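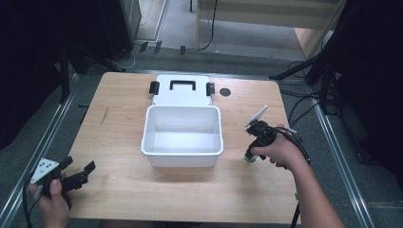 Chapter 4: Saving Games When Phones Don't Agree

Contents Previous Next Glossary Index

I lost my first long save in November, on a train, with a puzzle game called Brusero. I'd been playing it on an old tablet and fancied carrying on with my new phone, so I signed in, pressed Continue and was asked to choose a name for my character. Level one! I still had the tablet at home, thank goodness, but it got me wondering where a saved game lives and who gets to move it.

That's what we'll be looking at in this chapter. You've already met local storage in Chapter 2, so you know a game can write a little file to the device and read it back later. Lovely and simple, until the player owns two devices — or drops one in the bath. Then you need a copy somewhere else, and you have to decide whose somewhere else it's going to be.

You could lean on the service that comes with the phone. It's free, the player is probably signed in, and you can have it working in an afternoon (I did, with a lot of tea). The trouble starts when your player changes from one make to another, as the two services won't normally talk to each other.
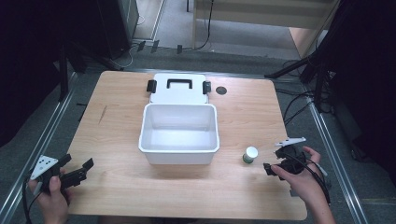 Or you could run your own accounts, as Dario Longo did for his farming game, Sustholm. He had 2,416 players when he made the switch, and he let me read through the messages they sent him afterwards. Most were pleased. Some 100 of them had made a second account by mistake and wanted the two joined up, and he spent weeks on that — I'd have cried.

We'll build both kinds, starting with the phone's own service and a tiny game called Clonora that only remembers a score and a hat. After that we'll give it accounts, and then break it on purpose by playing on two devices at once with the internet switched off. Which score should win? Have a think before you turn the page, and jot your answer down, as we'll come back to it in the exercises.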